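Student arms take on the measuring task at Morndale

A student robotics group at Morndale College has moved its two-arm manipulation project from rigid blocks to kitchen items and liquids, with a first set of measured pours completed in February. The work forms the practical part of the second-year automation module and will also be entered in the Haslam Challenge, a regional competition for college teams.

The task set by the competition is short. A team must dispense a stated mass of liquid from a squeeze bottle into a cup standing on a kitchen scale, return the bottle upright to the table and clear the cup from the scale. Control must be automatic from the start signal. Each run is timed, and points are deducted for liquid outside the cup, for a bottle left on its side and for any contact that shifts the scale.

Sheila Penrose, who teaches the module, said the group had spent the autumn on pick-and-place with solid parts and had reached the limit of what that could teach. "A block weighs the same when you put it down as when you picked it up," she said. "With a bottle, the load changes during the move, and the walls give under the fingers. The students have to deal with both."

The bottle is the harder of the two objects to handle. Its body is soft enough for a parallel gripper to squeeze, and the same finger movement that secures the grip can also push liquid out of the nozzle. The group therefore splits the action into two stages: a light hold for lifting and tilting, then a slow closing movement for dispensing, which stops when the target mass is reached.
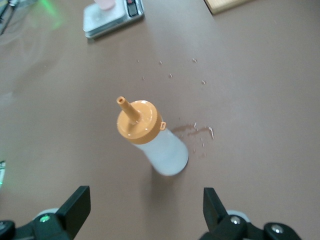
How is the poured amount judged? By mass alone: the judge reads the scale when the arms have stopped, and the score depends on the difference between that reading and the target.

The target for the opening round is 44 grams. The group's control program, which the students have named Filulard, does not read the scale directly. It estimates the dispensed mass from the finger gap and the time spent closing, using a table built up from earlier pours. The table has to be rebuilt when the bottle is refilled to a different level, as a fuller bottle responds sooner to the same finger travel.

Bujar Stan, a second-year student responsible for the calibration work, said 284 pours had been logged for the current table. The results were close together with the bottle more than half full and spread out below that point. Air drawn back through the nozzle between squeezes is thought to be the cause. A pause of 900 milliseconds between squeezes has reduced the spread, at some cost in total time.

Work on the second arm is at an earlier stage. It is assigned to the cup, which is light and tips easily if one finger arrives before the other. The students first corrected this by slowing the final approach. They have since changed the method so that the open gripper is centred on the cup before the fingers move. A further change, limiting closing force once contact is detected, is being tested.

Both arms work over one table, and the program divides it into a left zone, a right zone and a shared strip around the scale. Only one arm may enter the shared strip at a time. The rule is simple to check and has prevented collisions, but it leaves one arm waiting for much of the run. Removing that waiting time is the main aim for the next block of sessions.

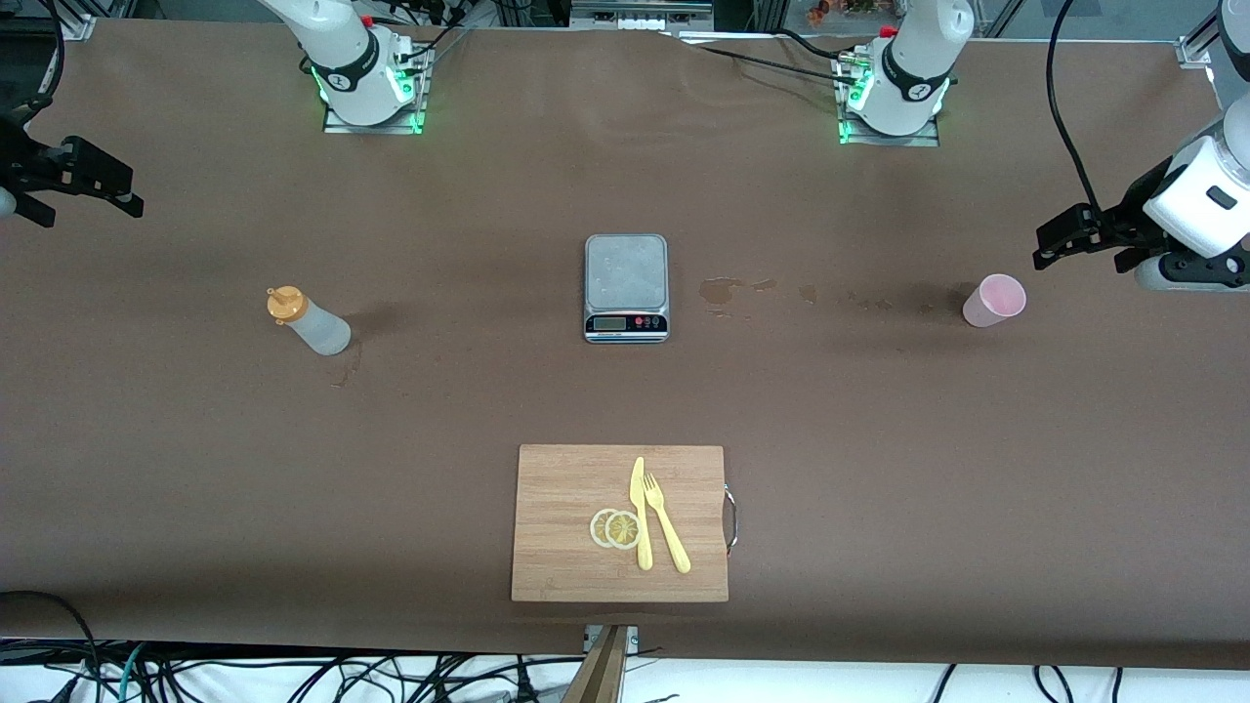

Amparo Paucar wrote in response to the group's progress note on the college site that the shared strip might be better treated as a booking in time than as a fixed area, so that the cup arm could begin its approach while the bottle arm was still withdrawing. She added that her own team had lost more points to waiting than to inaccurate pours in an earlier Haslam event, and asked whether the logs would be made available to other entrants.

Penrose said the logs would be shared after the competition. The timed approach has been tried in simulation, where it shortened the run, but it will not be used on the arms until the stop behaviour has been checked at full speed.

The competition also includes a longer second round in which teams prepare a simple place setting after the pour. The order of the steps is left to the teams. The group has not yet decided whether to give the whole of this round to one arm or to divide it as in the first.

Funding for consumables and replacement finger pads has come from Rerkar, a local engineering supplier, which has provided £1000 for the year. Sessions run until 6 pm in the automation laboratory, and first-year students who have completed the safety induction may attend. Entries for the Haslam Challenge close at the end of the spring term.

Contact the news desk | © Morndale College | Back to top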